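ZULDEN HOUSE GUEST ACCOMMODATION
Minutes of the Furnishings and Rooms Meeting, May

Held in the ground floor office, Zulden House, at 2:00 p.m.
Chair: Marina Galanis
Also present: representatives of Housekeeping, Front Desk and Accounts
Apologies: Maintenance

1. Minutes of the previous meeting
The minutes of the April meeting were approved with one correction. Under item 5, "Sallus Wing" should read "Sallus Annex."

2. Matters arising
Housekeeping confirmed that the spare bed linen had been moved from the Annex to the main linen room. The shelf labels are still to be printed. Front Desk reported that the key log for the second floor is now up to date.

3. Room 14
The Chair reported on the condition of Room 14, which is to be refitted before the summer bookings begin. The bed and the nightstand will stay. The sofa bed will also stay for the present, and its cushions are to be kept with it. Members discussed whether the room should continue to be let as a family room. Front Desk stated that requests for a third sleeping place remain steady and asked that no change be made this season. This was agreed.
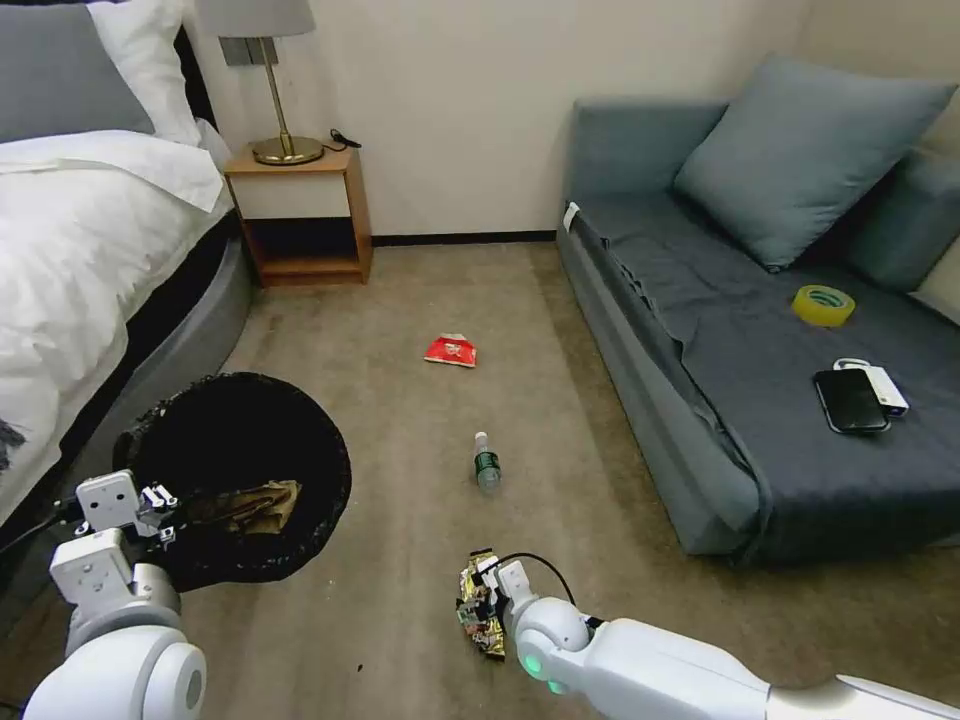 Room 14: bed, nightstand and sofa bed, with packing tape on the seat.

Housekeeping asked that packing materials be returned to the supply closet at the end of each shift and not left on furniture. The Chair agreed and will add a line to the room checklist.

The meeting considered the layout of the room. A proposal to move the nightstand to the window side was not supported, as guests using the sofa bed also need a lamp within reach. It was agreed that the nightstand should remain between the bed and the sofa bed. Cables on nightstands are to be coiled and placed toward the back — this applies to all rooms on the floor.

Agreed: Room 14 to remain a family room. Layout unchanged.
Action: Housekeeping to check the fitted sheets for all sofa beds and report any that do not lie smoothly.

4. Quotations for carpet cleaning
Two quotations had been received, from Economou and from Plarnico. Accounts noted that the Plarnico figure did not include the stairs. The Chair reminded members that the limit for this work is $2000 and that anything above it must go to the owners for approval. The decision was deferred until a revised figure is received.

Action: Accounts to request a revised quotation from Plarnico.

5. Storage of boxes
Front Desk raised the matter of flattened boxes kept in the rear hallway. These are to be moved to the basement, leaving the hallway clear at all times.

Action: Maintenance, with help from Housekeeping.

6. Other business
Housekeeping requested 3 replacement lampshades for the second floor. Approved.

7. Next meeting
To be held in June at the same time and place. The meeting closed at 3:10 p.m.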